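Minutes of the Hand-Held Gripper Good Practice Group, November 2025
Taken by me, since my turn came up again 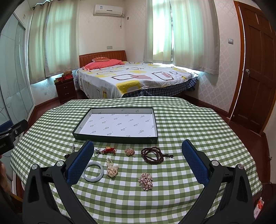 Home station, bedroom table: small jewelry and box lid, grippers open.

Okay, here we go. We started ten minutes late because half of us were in the wrong call (the old link is still in the August invite, please delete it). Virkance, Jera and Stoteck all had people there, and the Raju crew joined by phone and stayed on mute for most of the first item, which made the vote interesting.

1. Last time's minutes

Approved with one fix. I wrote that Stoteck had agreed to the lighting rule when what they'd agreed to was looking at the lighting rule. Sorry, Stoteck! It's corrected in the shared folder.

2. Episode counts for the small-objects task

This took way longer than it should have. The Virkance sheet says 2,681 accepted episodes and the Jera sheet says 2,676, and we spent a good while squinting at five rows. Jera had dropped them for a late start, Virkance had kept them. Our rule says an episode begins with both grippers open and nothing between the pads, and it says nothing at all about what to do if the recording starts a beat after that. So we wrote something: if the first grasp has already begun, the episode is out. If the hands are just moving, it stays in. Jera will go back over the five rows using the new wording and both sheets get updated to match.

The target is still 3,000. I asked if we could call it close enough and was told no — fair.

3. Jewelry sets

My favorite item, I admit it. The draft standard had one line on jewelry ("use assorted small items") and everyone who has tried to pick up a bead strand with finger pads had feelings about that line.

We talked through the layout on the green-and-white gingham cloth, with the lid toward the back of the table and the pieces spread in two loose rows in front of it. People liked that it mixes easy and hard. A smooth bangle is one kind of grasp, a clump of pearls is a completely different one, and that little silver ring with the round bead on top is a third problem all by itself. The long dark brown strand with the tassel got the most discussion. Stoteck wanted coiled strands left out of the standard set. Virkance wanted them kept in precisely because they're annoying. We voted, and they stay in, with no more than two strands per layout.

Agreed wording for the draft:
Each layout has at least one rigid ring or bangle, one strand, one knotted cord piece and one clustered ornament.
Pieces don't touch each other at the start.
The box or lid starts empty, open side up.
Costume pieces only. Please don't use your grandmother's anything.
Change the order of the pieces between episodes, and move the box every tenth one.

Raju came off mute to ask if a red cord bracelet with a gold charm counts as a cord piece or a clustered ornament. Cord piece. The charm doesn't change the category.

4. Backgrounds in home stations

There was some back and forth over whether a lived-in room is okay. I'm firmly on the yes side and said so (probably twice). The bed with its patterned spread, the nightstand, the curtains with daylight behind them — that's what a home looks like, and if we clear everything away we may as well record in a closet. Jera's worry was privacy, and I think they're right to worry. So the rule is now in two parts. Furniture and everyday clutter can stay. Family photos, mail, medicine labels, screens and anything with an address on it must be out of the room or turned around before you start.

Keys came up too. A key hanging in a door is fine as long as the cut of it can't be read. I had never thought about this in my life and now I'll think about it every day.

Patterned tablecloths are allowed. Stoteck would like at least one plain cloth per station so there's something to compare with, and that went in as "recommended" and stopped short of "required."

5. Bright windows

Carried over from August. Backlit curtains are okay if the tabletop can still be seen clearly. Curtains should be drawn or open for the entire batch, no fiddling halfway. Stoteck has now agreed to this one for real and I have it in writing.

6. Floor and cables

Quick one. No cables where the operator's feet go, and loose packets and bags get picked up off the floor before the session. If you need both hands on the grippers you aren't looking down. We're adding it to the start checklist between "check the pads" and "clap."

7. Pad wear

Virkance would like pads checked every 136 episodes, which is how many fit in their normal batch. Everybody else's batches are a different size, so we settled on once per batch, whatever yours is, plus any time a pad looks shiny or starts to lift at a corner. Write the change in the log with the episode number. Raju asked for a spare set to be kept at each station and we all said yes and then went quiet about who's buying them. Left open.

8. Any other business

The word "drop" is being used for two things in the notes: an item falling, and an episode being thrown out. From now on items get dropped and episodes get rejected. I'll fix the template.

To do
Jera: recheck the five rows, new wording applied.
Virkance: update the count sheet, send the pad photos.
Stoteck: draft the plain-cloth line.
Raju: price the spare pads.
Me: template, checklist, and the dead link in the August invite.

Next meeting is on the new link. The NEW one, please.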